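Workshop tips: keeping a packing bench in order

Matting. A dark grey textured mat hides scuffs but also hides small screws. Vacuum it weekly, then wipe with a damp cloth and 2 ml of washing-up liquid in 200 ml of water. Do not soak the edges.

Cardboard boxes. Store flat until needed. Once made up, keep them to the back of the bench, larger ones behind smaller ones, and leave the front clear for handling.

Rubber-cased equipment. Brush the grooves between grip ribs with a dry nylon brush. Solvent lifts printed labels, so keep it off them.

Chair. Drape a cloth over the backrest when cutting board. Shake it outdoors.

Bench frame. Check bolt heads for looseness every December and after any move.

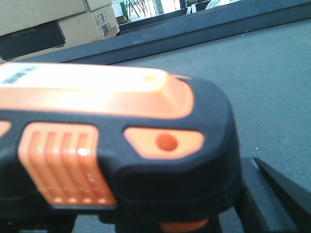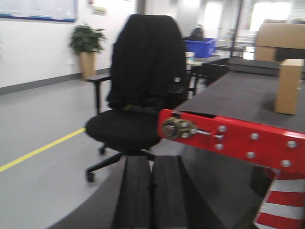
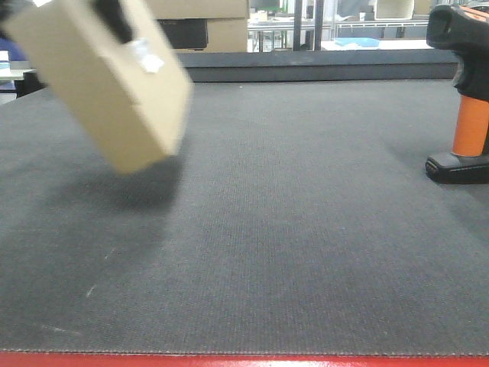
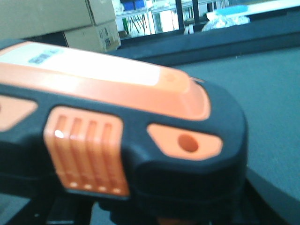

Can a torn mat be patched?
Small tears can be closed from beneath with cloth tape. Replace the mat if the tear reaches an edge or is longer than 200 mm.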